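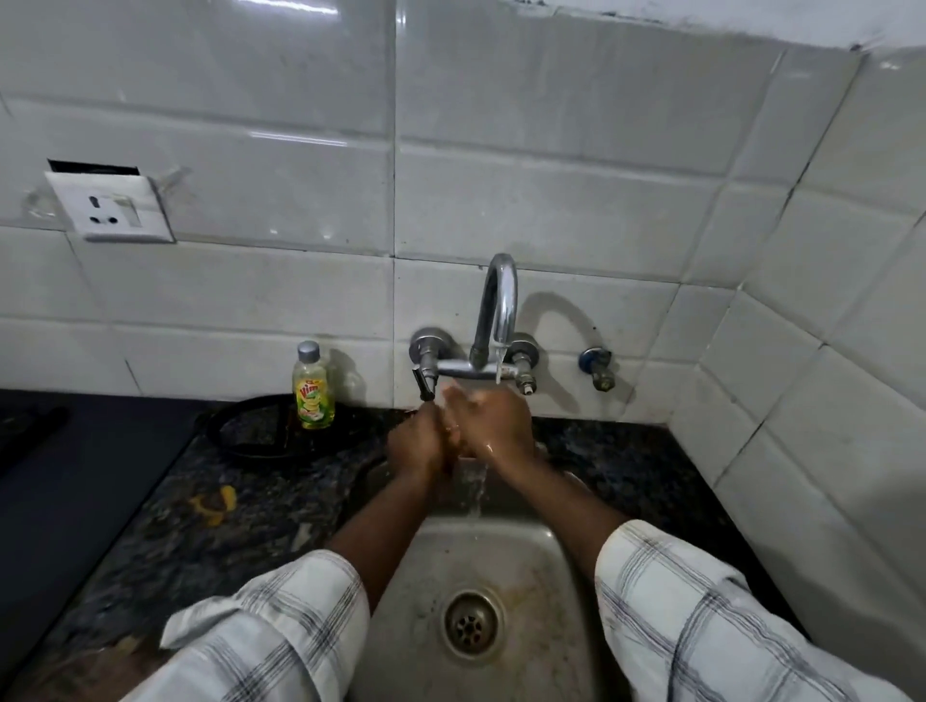
4. Primeira utilização do filtro Drastby

Antes de começar, confirme que a válvula de corte debaixo do lava-loiça está fechada e que o cartucho Jukow ainda tem o selo intacto.

4.1 Colocação do cartucho

1. Lave as mãos com sabão neutro e enxague-as bem.
2. Retire o selo do cartucho. Não toque na membrana.
3. Encaixe o cartucho na cabeça do filtro e rode para a direita até ouvir um clique.
4. Abra a válvula de corte devagar, um quarto de volta de cada vez.
5. Verifique as duas uniões. Se pingarem, feche a válvula e reaperte à mão.

CUIDADO: não use chave nem alicate nas uniões. O aperto excessivo racha o corpo do filtro e anula a garantia.

4.2 Enxaguamento inicial

1. Abra a torneira de água fria no caudal máximo.
2. Deixe correr durante oito minutos. A água pode sair acinzentada no início.
3. Feche a torneira e aguarde sete minutos.
4. Repita os passos 1 e 2.

Nota: não ligue o filtro à água quente.

Nota: nos modelos com indicador, prima o botão de reposição até a luz ficar verde. Nos restantes, escreva o mês da instalação na etiqueta do cartucho (por exemplo, outubro).

4.3 Depois de uma ausência prolongada

Se o filtro estiver parado mais de sete dias, repita o ponto 4.2 antes de beber a água. Para a substituição do cartucho, consulte a secção 8.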